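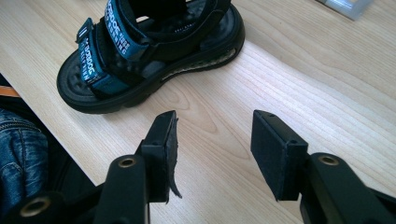
Fig. 2. Left pad with its foam peeling, right pad intact, sandal on the table.

Week 5: looking after the hand-held gripper

I'm picky about pads, so bear with me! When the foam on one finger starts to curl, as on the left one in Fig. 2, stop and change it. Please don't press the flap back down and carry on (I've done it, I regretted it, the sandal ended up on the floor).

My usual routine on the Nimau gripper goes like this. Peel off the old foam, scrape away the glue with a plastic blade, wipe the face and let it dry. Cut the new piece from the Kravchuk sheet, stock number 241, and press it on square to the edges. I do both fingers at once, even if one still looks fine – a fresh pad against a worn one grips crooked, and you'll spend all Monday chasing it.

While you're there, wiggle each joint at the brass-coloured rings. Any play, write it in the log and come and find me.

Spare foam lives in the drawer marked Flometti. Bring your own scissors, the lab pair is hopeless.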